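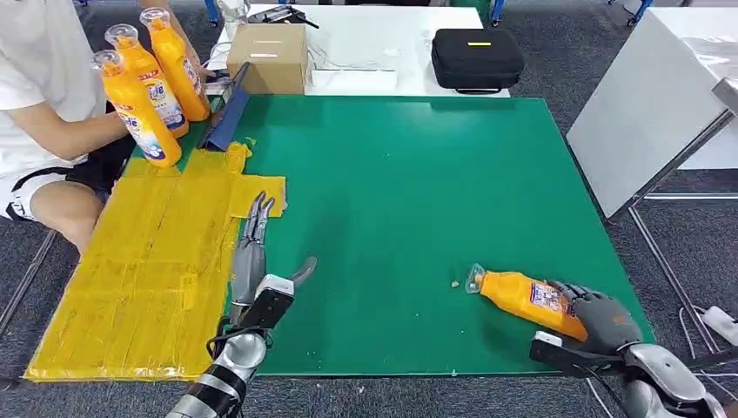

Fig. 2: Three orange detergent bottles in a row, clear caps upwards.

Section 4: Recording a whole series

By now your Derkomis box should be plugged in, tuned and showing a picture, and we hope you've had an evening or two to get used to the remote. This section covers the part most people buy the box for, which is catching every episode of a programme without having to remember when it's on. If you follow a dating show or a talent contest that runs several nights a week, with a results programme tucked in somewhere after the news, you'll be glad of it!

Before you start, have a quick look at the storage bar in the top corner of the Guide. Your box holds 344 hours in standard quality and 189 hours in high definition. A long-running reality series eats through that faster than you might think, especially in August when the channels repeat the whole of the previous run.

Setting up your first series

1. Press GUIDE on the remote. Give it a moment to fill in if the box has only just woken up.

2. Use the left and right arrows to find any episode of the programme you want. It needn't be the first one.

3. Press OK to open the programme page, then move down to Record. You'll be offered "This episode" or "Whole series". Choose "Whole series" and press OK again.

4. Next you'll be asked which channel. If the programme goes out on both Onstead and Onstead Extra, pick the one you normally watch. Choosing "Any channel" is fine too, though you may well end up with two copies of everything, and tidying those up is a bit of a chore.

5. Set "Include repeats" to No, unless you've joined the series halfway through and would like the box to pick up the earlier episodes as they come round again.

6. Choose how many episodes to keep. "All" is the usual choice. For a nightly show, "Latest 5" works nicely and leaves room for other people in the house.

7. Press the green button to save. A small red S appears next to each episode in the Guide.

Note: Spin-off and companion shows are listed separately, even when they share most of a title with the main programme. If you want the backstage chat as well as the main event, go through steps 2 to 7 again for that one.

Adding time at the end

Live finals overrun. It happens every year, and it's a miserable thing to sit through ninety minutes of sequins and then lose the winner's name. To add some padding:

1. Press MENU and go to Recordings, then Series.

2. Highlight the programme and press the yellow button.

3. Under "Finish late", choose 5, 10, 20 or 30 minutes. You can do this while an episode is already recording - nothing will be lost.

Caution: The box can record 2 channels at once. Padding counts as recording time, so a long overrun may bump into whatever comes next. When that happens you'll see a clash message asking which programme to keep. If no one is in to answer it, the programme higher up your Series list is kept.

Caution: Please don't switch off at the wall while the red light on the front is lit. The episode being recorded will be spoilt, and now and then the whole Series list has to be rebuilt, which can take a good few minutes.

If an episode is missing

Have a look under Recordings, then History. Each missed programme has a short code beside it. Code 418 is the one we're asked about most, and it simply means the channel changed the programme's title or start time after the Guide was last updated. Press the blue button to refresh the Guide, then check that the red S has come back beside the next episode. If it hasn't, delete the series and set it up afresh. Episodes you've already recorded will stay where they are.

Note: Customers who receive their channels through the Bakos dish service, or from the Notdale transmitter, should retune before trying this. Retuning is covered in Section 3.

Section last revised 25 February 2025.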